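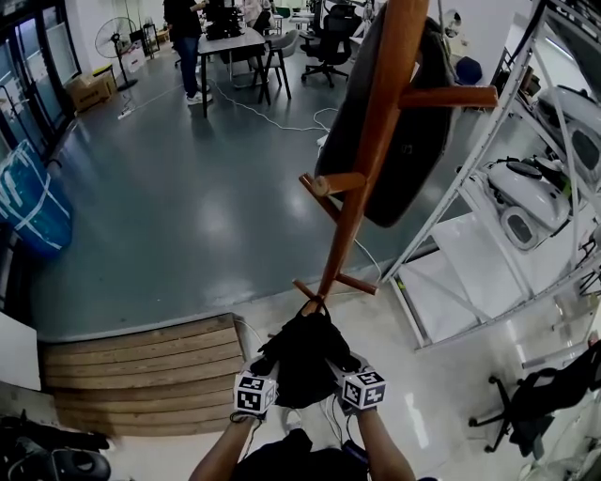

According to Temmont, a blast hole that is straight at the collar can be anywhere by the time it reaches the floor of the bench, and a survey that stops at the collar is a survey of the paint marks. This was the written reply to our first set of questions, and it changed the scope of the project. The original plan was to compare the marked hole positions with the drilled collar positions at the Kestance quarry. The plan was extended to cover the full length of the hole.

Deviation of Vertical and Inclined Blast Holes at the Kestance Quarry
Project report, Rock Excavation course, Randville
Submitted 11 April 2021

1. Background

Production holes at Kestance are drilled with top hammer crawler rigs. In a top hammer rig the piston strikes the top of the drill string, and the energy travels down through the rods to the bit. Each joint loses some of that energy, and each joint is also a place where the string can bend. Down-the-hole hammers put the piston directly behind the bit and generally drill straighter, but they use more air and are slower to move between short holes. The quarry does not own one.

The bench is limestone with thin clay seams. Bedding dips gently toward the back of the quarry, away from the free face. Two joint sets are visible in the wall. One runs close to parallel with the face and the other crosses it at a steep angle. Both affect how the bit tracks.

Deviation matters for three reasons. If two holes converge, the rock between them gets too much explosive. If they diverge, the toe is left standing and has to be broken by a second shot or by the hydraulic hammer. If a front row hole drifts toward the free face, the burden at that depth is less than the design assumes, and flyrock becomes a possibility. The last case is a safety matter and is treated separately in section 5.

2. Types of error

The literature used in the course divides hole error into collaring error, alignment error and in-hole bending. The same division is used here.

Collaring error is the distance between the marked position and the center of the finished hole at the surface. It comes from loose rock on the bench, from a bit that skids before it bites, and from operators moving a hole to avoid a crater left by subdrilling on the bench above.

Alignment error is the difference between the planned angle and the angle of the feed when drilling starts. It grows in direct proportion to depth. A small angle that looks harmless at the surface gives a large offset at the floor.

In-hole bending is the curve that develops as the hole gets deeper. It depends on rock structure, feed force, bit type and rod stiffness. It does not grow in proportion to depth – in most of our plots it was barely present in the upper half of the hole and then increased quickly.

3. Method

Hole records were taken from production patterns drilled between June and the winter shutdown. A total of 158 holes had complete records, meaning a marked position, a surveyed collar and a full set of probe readings. Holes with missing readings near the bottom were left out, even when the upper part was good, as the bottom readings are the ones that matter most for the toe.

The probe was a Štěpánek rod-mounted unit with an inclinometer and a compass. It was lowered to the bottom and raised in equal steps, with a pause at each step until the reading settled. Readings were taken on the way up only. Readings taken on the way down were tried on the first pattern and dropped, as the probe tended to hang on small ledges and then slip.

The compass is affected by steel. The rig was moved well back from the collar before each survey, and no reading was taken close to the casing in the few holes that had one. We did not have a gyroscopic probe, which would have avoided the problem.

The hole path was calculated from the readings by the balanced tangential method. This assumes that each step is made up of two straight segments, one at the angle of the upper reading and one at the angle of the lower reading. For holes of this length the difference between this method and the minimum curvature method was too small to matter. It was checked on one pattern and not repeated.

Rig settings were taken from the operator's shift sheet. Feed pressure and rotation pressure were written down by hand at the start of each hole. Changes made during the hole were not always noted, and this limits what can be said about feed force in section 4.

4. Results

Collaring error was the smallest of the three. Most collars were within one bit diameter of the mark. The exceptions were clustered along the back row, where the bench surface was broken up by the subdrill of the previous level. Where the operator had cleaned the loose material with the bucket before marking, the error in the back row was no larger than elsewhere.

Alignment error was larger in inclined holes than in vertical ones. This was expected. A vertical hole can be checked with a level against the feed in both directions, but an inclined hole also needs the correct azimuth, and the azimuth at Kestance is set by sighting on a stake. In several patterns all holes in a row were turned the same way by a similar amount, which suggests that the stake was off and the operator was sighting correctly.

Total deviation at the hole bottom was compared with the limit in the quarry's drilling procedure, which is 300 mm. The vertical holes mostly met it. The inclined holes met it less often, and the ones that failed were mostly in the two rows nearest the crossing joint set. Mean total deviation for the inclined holes was roughly 4 percent of hole length.

The direction of in-hole bending was not random. Holes tended to turn toward a line at right angles to the bedding, which agrees with what is usually reported for beds of low dip. At the steep joints the bit tended to follow the joint for a short distance and then resume a path close to the earlier one. The result is a hole with a step in it. A step of this kind is hard to see in the final offset but may cause trouble in loading, particularly with packaged explosive.

Feed pressure could be compared only between patterns, not within holes. The patterns drilled at higher feed pressure had more bending. They were also drilled in the more jointed end of the bench, so the two effects cannot be separated with the present data.

5. Front row burden

Face profiles were available for two of the patterns. The hole paths were laid over the profiles and the true burden was calculated at each probe step. In the first pattern the burden was close to design over the full height. In the second, one hole had come forward in its lower third at a point where the face was also hollow from the previous shot. The reduced burden would not have been found from either survey alone. The hole path was within the procedure limit, and the face profile taken by itself showed only a shallow recess.

The practical point is that the deviation limit and the face survey are checked by different people on different sheets at present. We recommend that the front row be plotted as burden against depth before the charge plan is written, and that inert stemming be placed across any section where burden falls below the design minimum.

6. Sources of error

Magnetic readings are the weakest part of the data. A few holes showed sudden changes of azimuth with no matching change in inclination, and these were treated as compass faults and smoothed by hand. Another person smoothing the same data might get a slightly different offset.

In near-vertical holes the azimuth has little meaning, as a very small tilt in any direction changes it greatly. For these holes the tilt components were used directly.

Cuttings falling back into the hole shortened the surveyed depth in some cases. The missing length was not extrapolated. For these holes the true deviation at the floor is probably a little greater than the figure in the results.

The sample comes from one quarry, one rock type and one family of rigs. It should not be used to predict deviation at other sites.

7. Recommendations

Clean the back row before marking. Set two stakes per row for azimuth, one at each end, and compare them before drilling. Reduce feed pressure during collaring and again when the operator feels the bit enter a seam. Use a guide tube behind the bit for the inclined rows. Temmont lists one to fit the rods now in use, but we were not able to test it in the time available.

Record feed and rotation pressure at every rod change. The shift sheet has an empty column that would serve.

8. Further work

A repeat survey with a gyroscopic probe on a small number of inclined holes would show how much of the azimuth scatter comes from the compass. The same pattern could be drilled half with and half without the guide tube, with the halves arranged so that both cross the joint set. Fragmentation at the toe was not measured in this project. The loader operators' remarks on hard digging were noted on the shift sheets for some patterns but have not been matched to hole positions.

Probe readings and calculated paths are stored with the course files at Randville under the pattern numbers used by the quarry.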